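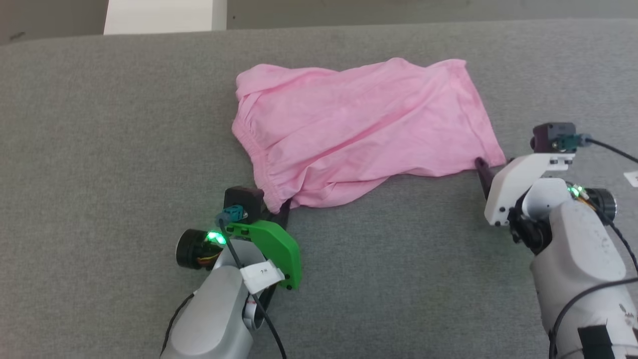 31/03/2026

Folding and waistbands again, long table, Cludham workroom

Still on elastic waists. I know, I said last time I'd be done with them and moving on to the collars, and then Imelda brought up the stack of pulled-on cotton bottoms that keep coming off the shelf looking like somebody slept in them, and off we went again. So the collars are still in their bag.

Worked mostly with the pink cotton one. I like it for this kind of thing: soft, plain, wrinkles if you look at it, and the gathers at the waist are fine and close together so you can see right away if you've got one side bunched up more than the other. The table has the gray cover on it, which I was against at first (I wanted something smooth) but I've come around. Cotton stays where you put it on that fabric. On the bare top everything skates, and you spend half your time chasing a hem.

What I was trying to get at: why does the waist end of a folded piece end up so much fatter than the hem end, and can we do something about it without stretching the life out of the elastic.

First go. Laid it out flat, waistband to my left, and smoothed from the waist down toward the hem with the side of my hand. Looks great for as long as your hand is on it. Let go and the band pulls in again and drags a set of soft diagonal creases across the body. You can flatten them as many times as you like, they come back in the same place. I did it over and over just to be sure I wasn't being sloppy, and I was being sloppy the first couple of times, but after that I wasn't and it made no difference.

Second go, smoothed the other way, hem up toward the waist. Better! Not perfect, but the extra cloth collects right under the gathers where there's a lot going on anyway and it doesn't show. I should have thought of this sooner. Khải says he's always done it that way and thought everybody did. (Thanks, Khải. Would have been nice to hear in the last round.)

Third go, stretched the band to its full width, held it with a steel bar, smoothed the body, then took the bar off. Measured this one properly so I'd have something to write down. Band comes to 70 cm all the way around when it's left alone and 103 cm pulled out as far as I'm willing to pull it. That's a lot of cloth that has to go somewhere once you let go, and where it goes is up, into a ridge a little below the waist. So stretching first is a waste of time, and I think it's bad for the elastic besides. Crossing that off.

Now the curl. This has been bugging me since the start. The lower edge of the band wants to turn down and under on its own, and if you don't catch it before the first fold, it gets folded in curled and then it's set. Next person to shake it out finds a hard little roll along the waist. I tried a few things:

Pressing the curl flat with my fingers before folding. Works if you fold immediately. Doesn't work if you stop to answer a question, which is what happens to me.

Getting a fingertip under the gathered edge and lifting it a bit, letting the band hang and settle, then setting it down again. This is the good one. The curl mostly drops out under its own weight and you don't have to fight it. It does mean that you need your other hand down at the far corner holding the hem end, or the whole piece slides toward you. Pinch the corner, don't press on it. If you press you just iron a wrinkle in with your palm.

Turning the thing over and starting from the other side. The curl then goes up instead of under, so at least you see it. Fine for checking, no good as a regular step, too much handling.

Steam. Yes it works, steam always works. But the point is to do this at a table with no iron on it, so I'm not counting it. Imelda disagrees and thinks a quick puff from the small steamer on the rack side would be no trouble at all. We left it there. Imelda, if you're reading this, put your results in here under mine and we'll compare.

Folds

Tried in half lengthwise first (side to side), then in thirds from the hem up so the waist lands on top. And tried the opposite, thirds from the waist down so the hem lands on top and the band is buried in the middle. I had it in my head that burying the band would hold it flat. It doesn't. It makes a lump in the center and the whole packet rocks on it. Waist on top is nicer to look at too, and you can read the size tag if there is one without unfolding.

In half side to side is where the trouble starts though. The gathers never want to line up. You bring one end of the band over to the other and it looks even, then you take your hand away and the top layer creeps back by a finger's width. What helped was matching the hem corners first and leaving the waist alone until those were right, then bringing the band over last and only touching it once. I'd been doing it waist first for as long as I can remember.

Then I did the weight test. Put a 400 g bag of rice on top of each packet and left them for 90 minutes while I did the thread order (more on that below). Took the bags off, and had Kenneth come and pick the one he thought was flattest without telling him which was which. He picked the waist-on-top one, the hem-up smoothing, with the curl let down first. I'd have picked the same. The buried-band one was still rocking. The stretched one had sprung open at one corner like a paper bag.

I shook the good one out afterward to see how it would look if you wanted to wear it. Two fold lines across the body, soft ones, nothing a person would mind. No roll at the waist. Very happy with that.

Things I'd like to know and don't:

Does any of this hold for a drier, stiffer cotton? I want to do the same with a heavier twill with the same sort of waist. Bienvenido thinks the band will win every time with a stiff cloth and the body won't matter. He's probably right, he usually is about elastic.

Does it matter how long it has been lying crumpled before you start? I dropped the pink one in a heap on the table between tries and sometimes left it there while I wrote. My feeling is that the short heaps make no difference and the long ones do, but I wasn't keeping track of time, so that's a feeling and that's all it is. Somebody with a clock, please.

How many times can you let the band down by that lifting trick before the stitching at the lower edge starts to complain? I can't see anything wrong with it. But I've only been at it for a day.

Elastic

Since I had the measuring tape out I checked the new Erkex elastic against the old roll. Cut a hand's length of each, stretched both along the ruler, let go, looked again. The Erkex comes back snappier but it's a little narrower than the one we've been using, and I think that in a sewn channel it would roll. Wilfredo wants to try it anyway in the kids' samples and I said go ahead, just stitch through the channel at the side seams so that it can't twist. He's going to write up how that goes. The old roll is nearly finished and should be kept for repairs only. I wrote REPAIRS on the core in marker so there's no argument.

Thread order: Dedum in the off-white, the gray, and the dark blue. Asked for the pink as well, they have two pinks and neither looked right on the card, so I've asked for a snippet of each before we commit to a whole cone. Please don't use up the last of the pink we've got on basting. I found a length of it on the floor by the window and it hurt me.

Washing

Kenneth is running the Lagman powder against our usual on the cotton pieces. He had a question about whether to dry them flat or on the line, and I said line, hem up, waist down, so the weight of the band pulls the body straight as it dries. I don't have any proof for that but my aunt did it and her clothes always looked decent. He's going to do one batch each way. If the line ones come off with peg marks at the hem, we'll move the pegs to the side seams.

Housekeeping

The gray cover needs going over with the lint roller before anybody puts dark cloth on it. It grabs every bit of fluff and gives it back when you least want it. I went over my end, didn't get to the other one.

Tape measure with the chewed tip is off by a few millimeters at the start, begin from the 10 and subtract. Or throw it out, I keep meaning to.

Rice bags are back in the tin. One has a small hole at the seam, I put a piece of tape on it. Needs a real stitch (any thread EXCEPT the pink).

Next time

Twill with the same waist, same steps, same rice.
Hem corners first, waist last, and see if Khải and Imelda get the same packet that I do when I'm not standing next to them talking.
Write the steps on a card for the table. Short. Wilfredo has offered to do the lettering, mine being what it is.
Then collars. I mean it. The bag is on my chair so I have to move it to sit down.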